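Floor-care startup says loose trash costs stores an hour a day. The math is thin

Closura, which sells cleaning schedules to small shops and shared buildings, says its new Durkar plan will cut the time spent sweeping hard floors by 71 percent. The company put out the claim in November, along with a price list and a nine-page summary. The summary leaves out most of what a building manager would want to know before signing.

The figure comes from a trial that Closura says covered 2,924 cleanups on tile floors. A cleanup, by the company's definition, begins when the dustpan touches the floor and ends when the scraps go into a wastebasket. Fetching the tools doesn't count. Neither does moving a chair, rolling back a rug or going over the same spot again when a bit of paper gets left behind. Anyone who has swept up after a busy day knows how much of the job falls into those gaps.

Durkar itself is simple. Customers are told to keep a long-handled dustpan and a wastebasket on the floor they serve, close to where trash tends to land, and to pick up small messes as they appear instead of leaving them for the end of the day. Closura charges $300 a month for the schedule, a setup visit and a phone line. The dustpan is not included. 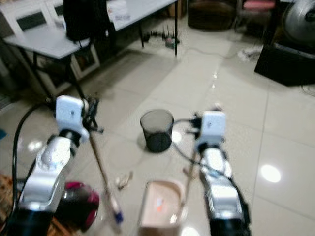 A long-handled dustpan and a mesh wastebasket on a white tile floor, with a crumpled piece of debris nearby.

"We're selling a habit," said Rajitha Akanda, who runs the Durkar plan for Closura. "People laugh at that until they see how many steps they walk with a broom in one hand looking for somewhere to empty the pan."

Asked how the 71 percent was worked out, Akanda said the trial compared Durkar sites with the same sites before the plan started. She confirmed that staff at those sites knew they were being timed, and that the earlier times were taken from their own written logs. Closura has not released the logs. She said the company might do so next year, if customers agree.

Only 3 sites took part. All had smooth, pale tile, on which a scrap of paper is easy to spot and easy to push. The summary has nothing on carpet, rough concrete or wood with gaps between the boards, though the sales page describes the plan as suitable for "every floor in your building."

Dindico, a rival that sells a similar service, dropped its own time-savings claim from its website last spring. A spokesperson said customers kept asking for proof the company could not give them in a form they trusted. Dindico now advertises on price alone.

The Roy building, a block of small offices that was one of the trial sites, has kept its wastebaskets where Closura put them but has not signed up for the paid plan. Its manager said the floors look fine and that the phone line was never used.

Closura says Durkar is open to new customers now, with a one-year minimum contract. Refunds are offered in the first month only, and the setup visit is not refundable.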